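発表者用メモ「Tシャツの畳み寸法と折り順」
発表者:Heiðrún Ketilsson(Hanov 繊維管理室)
質疑対応:Arnar Steinarsdóttir
持ち時間10分、質疑は別枠

スライド1 表題
名乗りと所属のみ。前の発表が押していたら自己紹介は省く。
対象は綿天竺の半袖Tシャツに限ると最初に言う。ポロシャツ、長袖、フード付きは扱わない。襟のある品目は11月の回で別に話すので、質問が出たらそちらへ回す。

スライド2 なぜ寸法を決めるのか
棚板の奥行に対して畳み上がりが長いと、前端が垂れて山が崩れる。短いと奥に空きが残り、取り出すたびに列がずれる。Jelurexの棚に入れ替えたとき、この問題が表に出た。旧棚では奥行に余裕があり、個人差が吸収されていた。
決めるのは畳み上がりの幅と長さの2項目。厚みは生地の目付に左右されるため、規格には入れていない。
(ここで「厚みも測るべき」という意見が出やすい。測っても作業者側で調整できる量が小さい、と答える。)

スライド3 用語
身頃、肩線、脇線、裾、袖山、袖口。図で順に指す。
「幅」は畳んだ後の左右、「長さ」は襟側から裾側まで。広げた状態の身幅、着丈とは別物。前回はここを飛ばしたために、質疑の半分が用語の確認で終わった。
「表」「裏」は生地の表裏、「上面」「下面」は台に置いたときの向き。混用しない。

スライド4 台の条件
高さは作業者の肘より少し下。天板は明るい単色が望ましい。濃色の天板では黒や紺の裾線が見えにくい。白い天板では白シャツの縁が沈むが、照明を斜めから入れれば影で読める。
角は丸いほうがよい。直角の角は脇を通るときに生地を引っかける。
天板に目盛りテープを貼る案は採らなかった。端から浮いて、薄手の生地に毛羽が移る。代わりに厚紙の定規板を使う。定規板の長辺を畳み上がりの長さに合わせて切っておけば、測る動作が要らない。

スライド5 広げる工程
畳みのばらつきは、大半がこの工程で決まる。折り方の練習より先に広げ方を揃える。
手順
1 両肩の縫い目をつまみ、軽く一度振る
2 裾を先に台へ置き、手前から奥へ身頃を下ろす
3 肩を置き、脇線を外へ撫でて空気を抜く
4 裾の前後を重ね、ずれを手のひらで寄せる
引っ張って皺を取らない。天竺は横方向に伸びやすく、戻るときに脇線が波打つ。皺は撫でて逃がす。
斜めに置かれた場合、台の縁を基準にして直そうとしないこと。先に襟と裾の中心を通る線を出し、その線ごと回す。縁に合わせて片側だけ動かすと身頃がねじれる。

スライド6 折り順
採用した順は、脇、袖、反対の脇、袖、裾、二つ折り。
1 上面を背中側にする
2 片側の脇を肩の中ほどから縦に折る
3 袖を外へ折り返し、袖口を折り線の内側に収める
4 反対側も同じ
5 裾を少し折り上げる
6 襟側へ二つ折りにする
比較した順は3種類。袖を先に内側へ倒す順は、初心者には覚えやすいが、脇を折った後に袖の塊が片寄る。横二つ折りから始める順は速いが、襟の中央に折り目が付く。棚出しの見栄えを問わない部署なら後者でも支障はない。
(Jidiaの現場は横二つ折り。優劣の話にしない。)

スライド7 測定
試料は同一サイズの無地Tシャツ、120枚。使用品と未使用品を混ぜた。
定規板を当て、はみ出しの有無だけを記録した。寸法の数値は取っていない。平均や標準偏差を求められても出せないことを先に断る。
記録表はDingの様式を流用した。欄が余っているのはそのため。
首元のタグが厚い品は、二つ折りの後で襟側がわずかに浮く。不良には数えず、備考欄に書いた。

スライド8 途中の状態を読む
口頭で話す点は次のとおり。

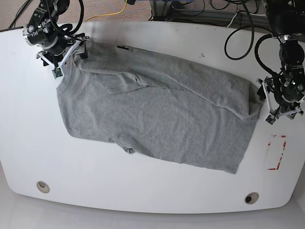 図8 白い台上の灰杢Tシャツ。上半分を斜めに走る折り帯、下側に広がる平らな身頃。

折り帯の縁で層が重なっているところを指す。片側の端に近い、袖のような膨らみも指す。この状態から裾だけを揃えにかかると、上側のずれがそのまま残る。いったん帯をほどいて広げる工程に戻すのが早い。
裾の途中に、生地が少し寄って影になっている箇所がある。寄りを残したまま折り上げると、畳んだ後に角が出ない。裾は端から端まで指でたどって確認する。
杢の生地は濃淡が細かく、浅い皺が模様に紛れる。目視に頼らず触って確かめること。

スライド9 現場への落とし込み
定規板は台ごとに1枚。個人持ちにしない。反った板はその場で廃棄する。
掲示は折り順の線画のみとし、文章は載せない。新任者には広げる工程を単独で練習させ、折りは後から教える。
検査は山の側面を見る。輪になった折り目が手前に揃っているか、裾の層が飛び出していないか。上から1枚ずつ開いて確かめる方法は、畳み直しが増えるのでやめた。

スライド10 残っている課題
大きいサイズで脇の折り代が重なり、中央が盛り上がる。定規板の幅を変えるか、折り位置を肩の外寄りへ移すか、結論は出ていない。
洗濯後に脇線が前へ回った古い品は、縫い目を基準にすると左右が合わない。当面は肩先の点を基準にしている。
乾燥機の設定と皺の関係は今回の範囲外。

質疑用の控え
「折り板(市販の開閉式)は使わないのか」→ 厚手には有効。薄手は板を抜くときに下の層が動く。
「左利きの場合は」→ 最初に折る脇を逆にしてよい。仕上がり寸法は同じ。
「時間は測ったか」→ 測っていない。速さの比較は求められても答えない。
「丸める収納との比較は」→ 引き出し向け。棚では転がるため対象外。
記録表の細かい項目はArnarが答える。原紙は演台の右、青いファイルの中。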